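Fórum Verndale > Ciência e natureza > Animais

Tópico: Lagartixas caem sempre de pé?

marta_rf
28 de novembro de 2023
Li um texto de divulgação sobre lagartixas que usam a cauda para se virar no ar. Dizia que, sem cauda, o animal cai de costas. Isto vale para todas as espécies? As de minha casa perdem a cauda com frequência e continuam a andar pelo teto.

Torvik
Não vale para todas. A cauda regenerada costuma ser mais curta e tem cartilagem em vez de vértebras, portanto o efeito não é igual. E andar no teto depende das patas, são assuntos separados.

dcampbell
Discordo em parte. A cauda também serve de apoio quando uma pata escorrega numa parede lisa. Sem ela o bicho cai mais vezes. 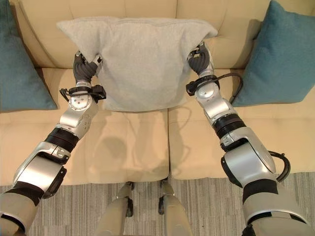

O princípio é a conservação do momento angular: a cauda roda para um lado e o corpo roda para o outro. Não é preciso empurrar o ar. Quem quiser perceber a parte da queda pode pensar num sofá como este, com assento acolchoado e almofadas azuladas nas pontas. Para um animal de poucos gramas, cair ali de costas ou de barriga dá quase no mesmo. Num ramo já não, porque tem de se agarrar logo.
Dale Campbell

Torvik
Na parede, de acordo. Mas "cai mais vezes" depende da superfície. Em casca rugosa a diferença deve ser pequena.

clusten_4
E os gatos? Não usam a cauda para isso?

dcampbell
Pouco. O gato dobra o corpo ao meio e roda as duas metades em separado. Gatos sem cauda também se viram.

marta_rf
Obrigada. Fico então com a ideia de que o texto generalizou. Alguém sabe se os juvenis fazem o mesmo?

Torvik
Não sei. Nunca li nada só com juvenis.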